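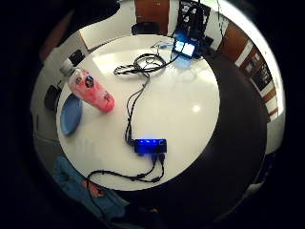 How Do Engineers Choose a Robot Gripper?

Home | Explore | Young Scientists | Visit | Contact

A gripper is the part of a robot that picks things up. It does the job of your hand. The Sosix Learning Center compares grippers to find out which one suits each task.

What gets tested?

Everyday objects make good tests. A water bottle lying on its side is round and can roll. A plate is thin and flat, so the gripper must take hold of it by the rim. Cables are harder still, as they bend and tangle.

How does the gripper see?

Our test gripper is held by a person and carries its own camera. The camera has a very wide lens, which takes in the table and much of the room at once. Straight walls look bent, and the picture is a circle with black all around it.

How is the test done?

The Center compares 3 grippers, named Mokwood, Cerkadholm and Hodoroagă. Each one tries to lift 14 objects, and every object is tried 4 times. The results are written in a table. A gripper with soft fingers may do well with a bottle and poorly with a plate.

Try it yourself

Pick up a pencil with your thumb and one finger. Now try it with two spoons. Which was easier? Write down your results.

This website uses cookies to remember your settings. Accept | Decline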